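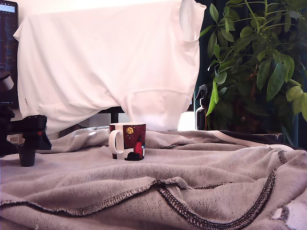

Sinmont to Charge for Office Coffee, Staff Discover Thermoses

By Ilze Petrauskas
01/02/2024

Employees at Sinmont, the payroll software firm on Canal Street, arrived Monday to find a card reader bolted to the side of the break room coffee machine. A regular cup now costs 71 cents. Hot water is still free, though a notice taped to the cabinet asks people to be "mindful" of it.

The company says the change is part of a wider review of what it calls comfort spending. Coffee for the building's 200 workers had become one of the larger items on that list, according to operations director Tuncay Ateş, who declined to say what the others were but did confirm that the good paper towels are safe for now.

"We looked at what comparable firms do," Ateş said. "Some of them don't have a machine at all."

The price was set by Botus, the vendor that leases the machine, and covers beans, milk powder and service visits. It doesn't cover cups. Those went away last fall, when Sinmont told everyone to bring a mug from home and promised a shelf to put them on. The shelf was installed in December and is too shallow for most mugs with handles.

Reaction has been calm, in the way that a parking lot is calm before a town meeting. By Tuesday noon an internal message thread titled "71 cents" had reached 1,051 replies, a company record. The previous holder was a thread about the thermostat, which is still open and still being updated.

Comfort Fiadzo, a support lead on the second floor, said she isn't against paying, and that she'd happily hand over a dollar for something that tasted like a dollar.

"It's the same coffee," she said. "I could live with it when it was a gift."

Others have gone into business. A French press has appeared in accounting, along with a sign-up sheet and a grinder loud enough to be heard on client calls. The legal team, one floor up, is said to own an espresso maker, and has asked that any questions about it be put in writing.

Across the street, things are looking up. Baiba Toom, who manages the Stankevičius bakery, said her morning line on Tuesday went out the door for the first time since the bridge closure. She has since added a 5-visit punch card and moved her opening time up to 6:30. A small coffee there is $2.40, or more than three times the Sinmont rate, which doesn't seem to bother anyone.

"They come in very angry about the 71 cents," Toom said. "Then they buy a muffin."

Sinmont plans to look at the numbers in April and decide whether to keep the fee, change it or drop it. Pirjo Mustonen, who chairs the staff council, has asked for the review to include the time people now spend walking to the bakery and back, almost a quarter of an hour per trip by her estimate, longer if there's ice.

Ateş said he would take that under advisement. He was reached by phone on Wednesday morning, from the line at Stankevičius.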